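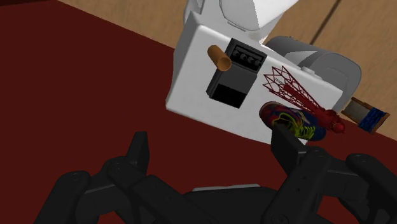
**Starelby Music Library - Office of Communications**

FOR IMMEDIATE RELEASE

# Starelby Music Library to open instrument and effects lending collection in November

STARELBY - The Starelby Music Library will open a public lending collection of musical instruments, amplifiers and guitar effects pedals in November. Any resident of Starelby or the neighboring town of Nuvden who holds a valid library card will be able to borrow from the collection free of charge.

The collection opens with 1562 catalogued items. It will be housed on the lower level of the Tiler Street building, in the rooms used until last spring for the storage of bound periodicals. Work on the rooms included new shelving, improved lighting and the construction of six practice booths, which may be reserved by the hour.

"Many people in Starelby would like to play and have never had an instrument at home," said Hatsue Yokoyama, Director of the Starelby Music Library. "Others play already and want to hear what a different sound does to their music before they spend money on it. We expect to see both groups at the desk, and we have tried to buy with both in mind."

Acoustic and electric guitars, violins in student sizes, keyboards and hand percussion make up the greater part of the holdings. Effects pedals form a separate section. Each pedal is lent with a power supply, one cable and a printed card that explains the controls in plain terms.

Items may be borrowed for 34 days and renewed once if no other cardholder has placed a hold. Borrowers under the age of 18 must have a parent or guardian present when an item is checked out. Returned items will be inspected and cleaned before they go back on the shelf, and cardholders should allow for a short delay between the return of an item and its next loan. Strings and reeds are treated as normal wear and will be replaced by the Library at no cost to the borrower.

The Library acquired part of the collection through the Seo Bequest, which was left to the institution for the support of amateur music-making. The remainder was bought from the Library's general acquisitions budget or donated by residents. A further $3000 has been set aside for repairs during the first year of operation.

Donations of instruments in playable condition will continue to be accepted at the Tiler Street service desk. Donors are asked to call ahead before bringing in pianos, organs or full drum sets - the Library has limited space for large items and cannot accept them without prior arrangement.

Reservations for practice booths will be taken in person or by telephone once the collection is open. Lending hours will match the regular hours of the building, with the final checkout each evening at 7:30 p.m.

**About the Starelby Music Library**

The Starelby Music Library is a public institution serving Starelby and Nuvden. It holds printed scores, recordings and books on music, and offers listening rooms and a program of free introductory classes for adults and children.

**Press contact**

Office of Communications
Starelby Music Library
Tiler Street, Starelby

\# \# \#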